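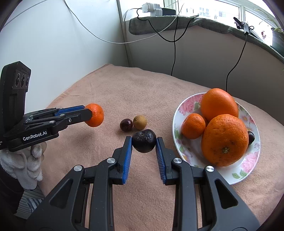
Fruit tasters wanted for my August preserving trials

Hi all! I run a tiny jam and cordial business called Erkell out of a shared kitchen behind the Walto Street shops, and I'm after 14 people with working tastebuds and a free Sunday arvo.

I'm trying to settle on two new flavours before spring. One is a mandarin marmalade (my fourth go at it, the third was so bitter even I wouldn't finish the jar) and the other is a passionfruit curd. I have a bit of a thing for really wrinkly passionfruit, the ones people leave behind at the markets, and I want to know if you can taste any difference between a curd made with those and one made with smooth ones. My sister swears you can't. I reckon you can!

What you'd be doing: tasting 16 small spoonfuls over two hours, with plenty of water and plain crackers in between, and filling in a score sheet. Please be blunt. Last year everyone was lovely about my fig paste and then it sat on the shelf for months.

You need to be 18 or over, fine with eggs, butter and citrus, and not a smoker (sorry). No cooking experience needed. If you've got a cold on the day, text me and we'll swap you into a later session.

You'll get a $50 voucher for Hà, the noodle place next door, plus a jar of whichever flavour you liked best.

We start at 2 pm. Parking is awful, so catch the 176 bus if you can, it stops right out the front. To put your name down, drop a note in the Erkell box at the Flomitov grocer with your phone number and any allergies.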